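Study Space at Home: Workshop Tips for Accountancy Students
Last revised August 30, 2026

Distance learners on a professional finance course accumulate paper quickly. The tips below were compiled by Mahlet Jemal from notes kept over 18 months of part-time study.

1. Sort by paper, then by date
Give each exam paper its own folder. Within it, file question practice behind the syllabus sheet, newest at the front. Hold no more than 40 sheets per folder; beyond that the rings bind and pages tear.

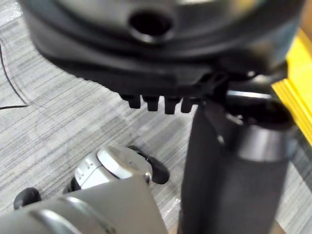 Black moulded plastic, close up.

2. Protect calculators and cables
Remove batteries from any calculator left unused between sittings. Coil cables loosely and secure them with a cloth tie – wire ties cut into the sleeve. Check that the model is on the permitted list before each exam entry.

3. Set the desk height
Elbows should rest level with the desk top. If the chair does not adjust, raise the feet on a firm box. Place the lamp on the side opposite the writing hand.
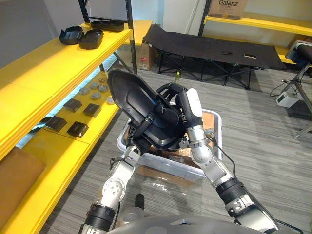
Curved black cover above a translucent storage bin.

4. Store receipts for course fees
Thermal receipts fade. Scan them on the day of purchase and name each file by date, payee and amount. Chaltu Adugna keeps 632 scans in a single folder and finds any of them by searching the payee. Back up to a second drive every July, before the new enrolment.

5. Keep mock exams separate
Print mocks single-sided and store them flat, unmarked, until needed. Write the time allowed on the cover. Marked scripts go in a different box with the examiner's report.

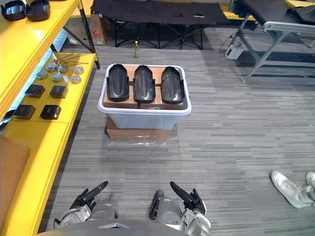
6. Clear out after results
Wait until the pass is confirmed in writing. Recycle superseded tax tables first, then duplicate notes. Retain summary sheets for later papers that build on the same standards.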